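**Bench notes, 26 March 2026**

I promised in the December issue that I'd report back once the bottle task was properly going, so this is me reporting back. We're at 114 good demonstrations on the Bevon table, and I'm hoping for 300 before we let Amadi (our learning model, for anyone new to the list) train on any of it.

The task sounds like nothing. Small dropper bottles start out on the tabletop, and the arms get them into the yellow bin. A person drives the arms through the whole thing, we save the run, we scatter the bottles again, and off we go. I did 30 runs in one sitting last week and I was dreaming about white caps that night!
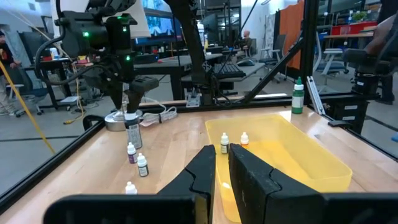 What I've been fussing over most is variety. My early runs were way too tidy – I kept setting the bottles down in the same friendly row without meaning to, and a model fed on that will learn the row. So now whoever is driving doesn't get to do the layout. Someone else places everything, and they're encouraged to be a little mean about it. Labels facing any which way, bottles close together, taller ones in with the little ones, other stuff left on the table.

The other big change is that we keep the fumbles. If a bottle slips and the driver recovers and gets it into the bin, that run stays in (I used to delete those, which I now regret). If the driver gives up, it goes in a separate folder with a short note on what went wrong. Please write the note right away. "Bad grip" three days later is no use to me at all.

Speed is still a sore spot. New drivers creep along, then speed up after 9 runs or so, and you can see the two styles fighting in the data. Our friends at Navel suggested throwing out everyone's warm-up runs, and I think I'm going to try it on half the set and compare.

If you'd like a turn driving, the sign-up sheet is on the Ultmont page, and the morning slots are wide open. Bring a snack, and cut your nails if they click on the controllers – it drives me up the wall.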